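Stone worktops: revised sealing and cleaning guidance

August 5, 2022
By Benedetta Pace 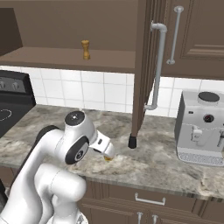 Sealing intervals for stone worktops in the Flururcombe flats have been revised following the March inspection by Hélder Guerreiro. The previous schedule applied one interval to every kitchen, regardless of the stone fitted or how heavily it was used. Marble is mostly calcite, which reacts with weak acids, and a penetrating sealer slows the uptake of liquid into the pores but does not stop the surface being etched. On a grey-and-white marble counter like the one shown, a dull etch mark can be hard to see from directly above and should be looked for at a low angle, with a torch held close to the stone. Granite is far less sensitive to acid, and its interval is now set by absorption alone.

The absorption test is unchanged. Place a teaspoon of clean water on the stone, leave it for 16 minutes, then wipe it off. If the patch underneath has darkened, the sealer is due for renewal. Test near the sink and again beside the hob, as wear is seldom even across a run. Where the two results differ, reseal the whole length.

Of the 19 marble kitchens inspected, seven failed the test beside the sink. Two also showed etching deep enough to need rehoning before any sealer could be applied. Lucrezia Rinaldi is arranging this work with Santoro and will contact the households directly.

For daily cleaning, use warm water and a pH-neutral soap. Vinegar, lemon juice and limescale removers must be kept off marble altogether — this includes overspray from cleaning taps. Briltix stone soap is still held in the ground floor store. Rostel cream cleaner has been withdrawn from the store for use on stone, as it is mildly abrasive, but may still be used on steel sinks.

Report chips and open joints to Marisa Piras before resealing. Filler does not bond well over fresh sealer.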